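Notebook, January -- equipment planning, hand-held grippers

Started 9.40, before the others came. The question for this month is still the same: do we buy a second hand-held gripper now, or wait for the new budget?

Quotes so far. Gukby asks 1302 for one complete unit, camera mount included, delivery not included. Drokura is cheaper on paper, but they sell the finger pads apart, 35 for a pair, and we must order at least 2 pairs. I wrote to them to ask if the pads fit our present fingers. No answer yet.

Left in the small equipment line: 233. So the pads are possible today and the full unit is not. For the unit I must write a request, and the request needs a page on what we do with the tool and how quickly the parts wear. I did not keep a good record of wear in autumn, this is my fault. From now on every pad change goes in this book, with the hour.

Garment folding stays the main task in the plan. Thick knitwear is on the list next to shirts and towels, and it is the item I want to name first in the request, as a thick cable knit asks more from the fingers than a thin shirt.

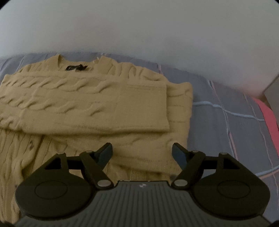

Zarmeena Mughal thinks I should ask for the spare pads and the pivot pins in the same request as the unit, otherwise we will be writing again in spring for small money -- and small requests wait as long as big ones.

I will add a line for pins. To ask Gukby: price of pins alone, and is the warranty lost if we change them ourselves?

2 comments | 0 shares

Contact: Anum Kiani, Sasside workshop | Back to top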